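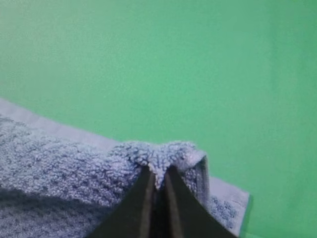

Keeping towels soft

Hard water and too much detergent are the usual culprits when towels go stiff. Halve the powder and skip the fabric softener, as it coats the loops and stops them soaking up water.

Wash new towels on their own the first time. Dark colours can bleed for three or four washes. After that a warm cycle is plenty for everyday use.

Give each towel a good shake before it goes on the line. If you use the dryer, take them out as soon as they are done.

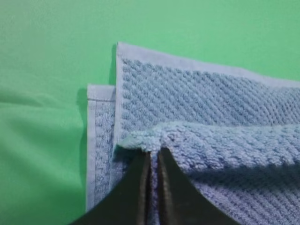 Light blue towel, folded in two layers.

For stale smells, run a hot wash with a cup of white vinegar and no detergent. Never mix vinegar with bleach. Josiane Vasseur of Plelcombe wrote in to say she does hers every second Thursday, and leaves the machine door open afterwards.
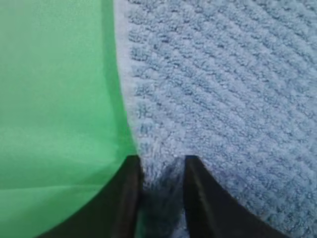
Pulled loops should be snipped level with small scissors. Don't tug them or the row will run. Old towels can be cut into squares for cleaning rags, with the raw edges zigzagged on the sewing machine.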